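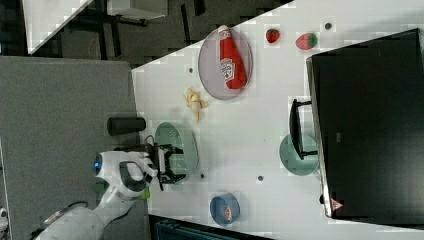
Apr 24, 2022

Hi all at Zivance - quick one on where your money went this spring. The Voteo arm is up and running on the kitchen set, so the big purchase is behind us. I'd set aside $1000 for spare gripper fingers and cables and would love to keep it that way, even though Trerkness now quotes 30 days on parts. I still want 4 more sets of play food and dishes before July (cheap, thank goodness!). The second arm can wait until you've seen our numbers - I'll send those next.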